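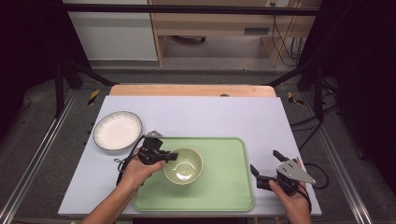 October, sometime after 9 at night

So I have finally started on the dishes for the new place, which I've been putting off since the lease got signed. My plan was to keep only what I'd be happy to eat from every single day, and of course I got stuck on the very first bowl. The pale green one! I love the glaze on it, the way it picks up a little spot of light down near the bottom, and I love it on the green tray even more, the two greens sort of getting along without matching. Soup on a tray on the couch, that's my whole winter right there.

The white plate with the thin dark rim is staying too. I went back and forth (I have plainer ones that stack better) but toast looks nicer on it and I'm the one who has to look at the toast.

The rest was less fun. I had 12 mugs lined up in the kitchen and let go of 5, including the Jukeo one with the chip that I've been drinking around for years. Two baking dishes went in the giveaway box. The big Toma casserole I couldn't decide on, so it's sitting on the stove looking at me.

I also looked up a shelf from Harnutholm for the new kitchen, and it's over 325 dollars before shipping, for a shelf! I closed the tab and then opened it again ten minutes later. We'll see. Maybe a plain board and brackets.

Tomorrow: silverware drawer, dish towels, and find out if Prekero still sells the lids separately. I need more newspaper for wrapping as well. My back hurts and I never had dinner, so it's cereal, in the green bowl, on the tray.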